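Tarstead Robot Arm Club: Frequently asked questions

Last revised 2025-02-03 by Myroslav Stasiv

Who can join?
Anyone enrolled at Tarstead College, in any year and on any course. No programming is needed for the first term. Members who want to write code later can join the software group run by Marichka Skoryk.

What does the club do?
Members teach a two-armed workstation to carry out table-top tasks. A person performs the task many times through the arms, the recordings are checked, and a control program is trained on them. The current task set is crockery: picking up, moving and stacking plates and bowls. It is also the task set for the Clollcombe Cup, which the club enters as a team.

How many recordings does a task need?
The target is 200 accepted recordings per task. A recording is rejected if an item is dropped, if an arm touches the rail, or if the operator stops for longer than 9 seconds.

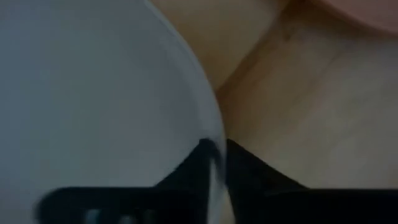
Rejected recordings are kept in a separate folder and labelled with the cause. Please do not delete them. The software group uses them to test the program that sorts good runs from bad. At the end of January the two folders held 3,720 recordings between them, covering all tasks.

Do I have to operate the arms?
No. Each session has an operator and a checker. The checker resets the table, starts and stops the recording and fills in the log. New members act as checker for their first 2 sessions.

How is the table set out?
From the layout sheet for that task, which is kept with the log.

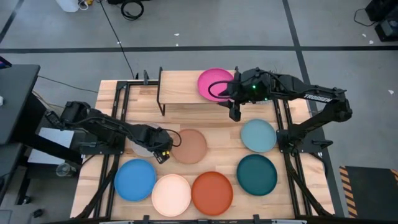 Layouts are changed between runs so that the program does not learn fixed positions. Height is varied as well as position. In the plate task, one plate may go on the raised shelf, as the pink one does, with the others spread over the table top. Colours are recorded in the log by the names on the layout sheet, so write "dark teal" or "dusty blue" and not just "blue". Plates go face up unless the sheet says otherwise.

What are the safety rules?
Keep hands off the table while the arms are powered. Tie back long hair. Report damaged cables to Marta Hnatiuk before the next run.

Can I use the recordings for coursework?
Yes, with written agreement from Khrystyna Hnatiuk. Name the club as the source.

Related pages
Clollcombe Cup: rules and scoring
Session log: how to fill it in
Layout sheets
Software group

This site uses cookies to remember your settings. Accept | Manage

Contact: Tarstead Robot Arm Club, Fedoruk Building, Tarstead College | © Tarstead Robot Arm Club | Back to top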